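Chapter 4
Where the Bits Go: Memory, Storage, and the Long Road Between Them

Pick up any book you own and look for one particular sentence in it. If the book is open in front of you, you can find the sentence in a moment. If it's on a shelf across the room, you have to get up. If it's in a box in your cousin's attic, you may need a whole Saturday! The words are the same in every case, and so is your reading speed. What changes is how far away the words are, and that one fact explains more about how computers behave than almost anything else in this course.

In Chapter 3 we followed a single instruction through the processor and watched it get fetched, decoded, and carried out. We cheated a little. We let the instruction and its numbers simply show up when they were needed, as if the processor had only to ask. In this chapter we stop cheating and go looking for the place those numbers come from (there are several places, and they are wonderfully different from one another).

A story to start with

When Ha-neul Pyo was hired by Tuominen, a mid-sized map publisher, her first job was to find out why a report took so long to run. The report read a list of 568 towns and, for each one, looked up its roads, its rivers, and its boundary lines. It ran overnight. Everyone assumed the arithmetic was heavy, and there was already a request in for faster processors.

She did something very simple and wrote down what the processor was doing at each moment. Mostly it was waiting. The program opened a file, read one town, closed the file, and then did the whole thing over again for the next town, and again for the rivers, and again for the roads. She changed the program so that it read each file once and kept the contents in memory until the end. The new version finished before she got back from lunch. Same machine, same processor, same answers!

We'll come back to her program in Section 4.5, where you will get to write both versions yourself and time them.

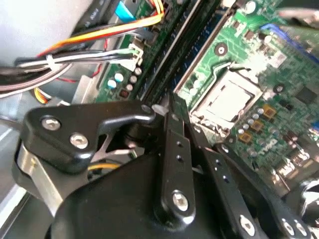

The parts of a computer that hold information can be arranged as a ladder. At the top are the registers, tiny slots inside the processor itself. A processor might give a programmer 16 of them for everyday work, and it can reach any of them almost instantly. One rung down is the cache, which is larger and a little slower. Then comes main memory, larger again and slower again, and below that the drives, where your files live when the power is off. Each step down buys you more room for your money and costs you time.

Why not build the whole thing out of registers? It's a great question, and students ask it every year. Part of the answer is price. The other part is distance, and it's the part I find really fun: signals take time to travel, and a bigger store has to spread out over more space, so some of it will always be farther away. Even with an endless budget, you would end up with near places and far places, and you would have to decide what goes where.

Luckily, programs are creatures of habit. A program that used a number a moment ago will probably want it again soon, and a program that just read item 40 in a list will very likely want item 41 next. These two habits are called temporal locality and spatial locality. The cache is built entirely on the bet that they will hold, and most of the time the bet pays off beautifully.

Pascal Seidel, who taught this course before me, used to act it out with a stack of index cards and a student posted at the far end of the hallway. Try it with your class if you have the space. It gets loud, and people remember it.

Before you read on

Write down your guesses for the following and keep the page. You'll want it at the end of the chapter.

A list holds 80 numbers. Does it matter to the computer whether you add them up in order or by jumping around? What if the list were a million times longer?

Why does a computer with too little memory slow down, when it could simply stop?

If you turn off the power halfway through typing a letter, which parts of your work are gone, and where were they?

4.1 Registers: The Top of the Ladder

A register holds one value at a time, and the processor does its arithmetic on the values it finds there. To add two numbers from main memory, many processors first copy each of them into a register, then add, then copy the result back out. That makes four separate instructions for one plus sign in your program, and two of them are nothing but loading.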